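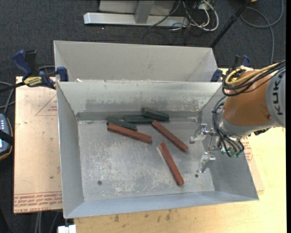 Red and green blocks in the metal bin, with the gripper over the right side.

Why do people stop coming after the potluck?
Project report by Malathi Sastry, 16 November 2022

My project was about newcomers at Drulow Chapel, the church I've gone to since middle school. We're good at getting people through the door once. The second and third visits are where we lose them, and I wanted to find out what those people would have liked from us.

Dinesh Marar, my project advisor, told me to keep it small, so I did (sort of!). I sent a short survey to 120 people who had signed the guest book since February, and 30 wrote back. Then I sat down with four of them for longer talks, mostly over coffee at Stanciu, the bakery across the street - which ate my whole budget.

I went in sure that the music would be the big complaint. It barely came up. What 22 people did mention, in one way or another, was the half hour after the service. They didn't know whether coffee was for everyone, where to stand, or if it was rude to just leave. One woman told me she spent ten minutes reading the bulletin board so she'd look busy.

The people who kept coming nearly all had one small thing to do early on, like setting out cups or reading a psalm. I thought being asked to help would scare folks away, and for a couple of them it did, so I don't want to oversell this.

My sample was small, and people who answer church surveys probably like church more than people who don't. I also wish I'd talked to more parents with little kids. Their answers were short, and I only noticed how different they were when I was typing up my notes. Dinesh has the full survey if anybody wants to run it again next year.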